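5. Setting up strip tracking with the wrist camera

This is the part of Kosix most people have been waiting for! Up to now the arm has only gone where you told it to go. Once strip tracking is running, the planner takes its cues from the wrist camera, and you can nudge a part on the bench and watch the approach path redraw itself in the viewer. Set aside an afternoon the first time. After that it's a ten-minute job.

Before you start, finish section 4 (hand-eye calibration) and check that the arm is in Hold mode. You'll also need the Hirkotard perception package, version 11 or later. Older versions load fine but leave out the edge filter, and you won't get an error message, just bad tracks.

5.1 Start the camera node

1. Open the Kosix console and choose Nodes > Wrist Camera > Start.
2. Wait for the status light in the console to turn green. The first start takes about 16 seconds while the lens table loads.
3. Open the viewer and turn on Live. Both gripper fingers should show at the bottom of the picture. If only one shows, go back to section 4.3 and redo the mount offset.
4. Turn off Auto Exposure. Set Exposure to 37 and leave Gain alone for now.

Note: Auto exposure looks nicer, and it's tempting to leave it on. Bare metal will make it hunt up and down as the wrist turns, and the edge filter hates that.

5.2 Mask the fingers

1. In the viewer, choose Mask > Draw.
2. Trace each finger loosely, including the notch at the tip. A sloppy outline is fine as long as it's a little too big.
3. Open and close the gripper all the way using the jog slider. Kosix stretches the mask to follow, which is really fun to watch.
4. Save the mask. The name has to match the gripper profile or it won't load next time.

CAUTION: Keep your hands out of the gripper during step 3. The jog slider moves the fingers even in Hold mode.

5.3 Find the strip

1. Lay the part out and jog the wrist until the strip runs between the fingers. It doesn't have to be straight. The tracker copes with a fair bit of tilt.
2. Choose Track > New > Long Edge and click once on the strip.
3. Two lines appear in the viewer, one for each long edge. Drag the Contrast slider until they stop jumping.
4. Set Minimum Length to 13 percent of the picture height. Shorter than that and the tracker starts picking up wires.
5. Press Lock. The planner now gets a center line and a heading on every new picture. 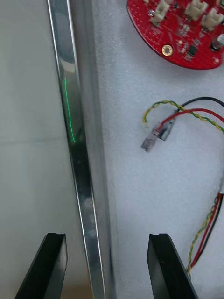
Figure 5-2. Wrist view with an aluminum strip between the fingers. Note the bright bevel along its left side and the wires on the foam at right.

A polished strip with a bevel is a great test piece, and a tough one. The tracker may grab the bevel in place of the true outer edge, which throws the center line off by the width of the bevel. If the line in the viewer sits to one side, open Track > Edge Choice and pick Outer. Felicja Cieślak added that setting in the Hollis release and it has saved us hours.

Nearby wires can also fool it. Draw an Ignore region over anything long and thin that isn't the part, and the same goes for circuit boards, where the silkscreen can throw off short false edges.

5.4 Dry run

1. Set Speed to Slow and Approach to Stop Short.
2. Press Plan. Check the path in the viewer from at least two angles.
3. Press Run with one hand on the stop button.
4. If the wrist settles over the center line, save the track. If it drifts, repeat 5.3 from step 3.

CAUTION: Never switch Stop Short off until a dry run has finished cleanly with the same track file.

Got a track file that works well on shiny parts? Send it to Donnie Halliday at Dirnton, who keeps the shared set. We'd love to see it!

Section revised 2020-06-15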